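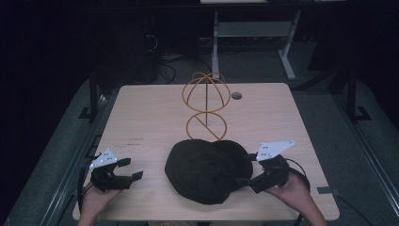 More demonstrations made our cloth policy worse. Is this a known thing?

Asked by clenddale_bench, 9 Dec 2025
Filed under: learning from demonstration, deformables, hand-held grippers

We collect two-handed demonstrations with hand-held grippers, a tracking plate on each, plus a head camera. The task is picking up a soft black cloth and getting it over a wire stand so that it stays there. A child could do it. So can I, on a good day.

With 400 demonstrations the policy managed the job more often than it didn't. Encouraged by this, we did what everyone does and went up to 1,000. Same training code, same network, trained until the loss stopped moving. The loss is lovely, by the way. You could frame it. On the robot the new policy reaches for the cloth, hesitates between the two grippers as if one of them had made a remark, and then drags the cloth sideways until the stand goes over.

Evaluation is 32 trials from the same marked start positions, run on both policies the same afternoon, so I don't think it's the lighting or the robot's mood.

Things I have already checked:
– time offset between the head camera and the tracked poses
– calibration of the plates to the gripper tips, redone on both sides
– duplicate or truncated recordings (there were a few, now gone)

The first batch was all me. The later ones were done by whoever was passing our end of the Nukness lab and had a spare hour. Everyone was told to "do it naturally". I am beginning to suspect that sentence.

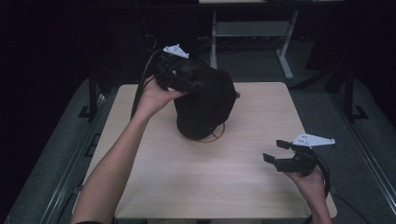

My own habit is to hold the cloth on the stand with the left gripper and let go with the right one first, then go back and tug the edge down. I have since learned that other people find this eccentric. Some do it the other way round, some let go with both and hope. All of them end with the cloth on the stand, so all of them were kept as successes.

Is it the mix of styles, or am I blaming my colleagues because it's convenient? And if it is the mix, do I have to throw most of it away? It took us since July.

Nair_and_far

It's the mix, or mostly. What you describe at the reach is the classic symptom. At that moment your data says "left goes first" and also "right goes first", and if your policy outputs a single best guess it will cheerfully average the two. The average of two sensible plans is a gripper parked halfway between them. Your loss won't complain, as it's measured over every time step and the decision takes up a tiny part of each recording.

Before binning anything, try this:

Label each demonstration by which gripper touches the cloth first and which one lets go first. You have the jaw widths logged, presumably, so a short script will do it and you needn't watch the lot. Then train on the biggest group alone. If that recovers your old performance, you have your answer and a nice table for the write-up.

If it does, you can bring the others back in, with the label fed to the policy as an extra input, and simply ask for one style at run time. We did this on Proltovach with a towel task and kept nearly everything. A policy head that can represent several modes also helps, but I'd do the labelling first. Swapping the network and the data in the same week is how people end up with results they can't explain.

One more check. You say the stand goes over. Were there any demonstrations where the stand slid and the person carried on? Those count as successes in your book, and they teach the robot that a moving stand is perfectly normal. I would look at those by eye.

grommet

just get more data, 1000 is nothing

Nukness_nightshift

Agree with the first reply, less so with the second.

Look at speed as well. Visitors to a rig are slow at the start of their hour and reckless by the end of it, when they've worked out that the cloth can't hurt them. We plotted episode length against recording order and got a slope you could ski down. Resampling to a common pace helped a bit. Dropping each person's first few tries helped more.

Also write a proper instruction sheet. Ours says which gripper leads, where the hands start, and when to stop. It does not contain the word "naturally".

clenddale_bench (asker)

Ran the labelling script over lunch. The biggest group is right gripper first to let go, and the second biggest is everything I'd have sworn no sane person would do. Training on the first group overnight. I also found several where the stand slides, and I regret to say that those are mine.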